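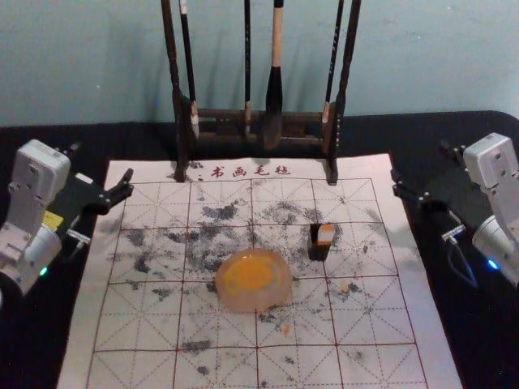 2019-11-15 | By Nuno Bastos, Ronari
Filed under: Robotics Software / Planning & Control

1/ Ronari has released version 12 of its two-arm motion planner, Aranda. The release changes how the planner divides a shared workspace and how it schedules contact with small objects. The stamping task is our main test for both changes: two grippers face each other over a felt mat, with the seal stamp and the dish of paste on the grid between them. Either arm may be assigned the stamp.

2/ Earlier versions gave each arm a fixed half of the table. That rule was safe and easy to check, but it failed whenever an object sat near the middle. Aranda now reserves space by time. Each arm requests a volume for a short window, and the planner grants or refuses the request before any motion begins.

3/ The reservation window is 300 milliseconds by default. Teams with slower controllers may lengthen it in the settings file. We do not recommend a shorter value at this time.

4/ On perception: the speckled gray ink stains on the felt are a known source of error. The previous detector used the printed grid to correct the camera pose and lost lines where the stains were densest. The new one fits the whole grid at once and gives less weight to broken segments – the dashed guide lines are ignored entirely.

5/ The brush rack is entered in the planner as a fixed obstacle. Hanging brushes are modeled as one box, with a margin of 20 millimeters on every side. Individual brush models remain under review with our partners at Enevdale.

6/ Contact control has been moved out of the planner and into a separate process. A seal must be pressed straight down and lifted without sliding, and the force loop should not wait on a path search. The two processes share a single clock.

7/ The regression suite now holds 132 recorded plans. A change to the planner is merged only after every plan replays without a collision warning. Replay logs can be opened in Nirnotport, our viewer, which now shows granted and refused reservations on the same timeline.

8/ Known issue: when both arms request the same volume in the same cycle, the left arm is always granted first. A fairer rule is planned for April. Until then, users may set the priority by hand in the task file.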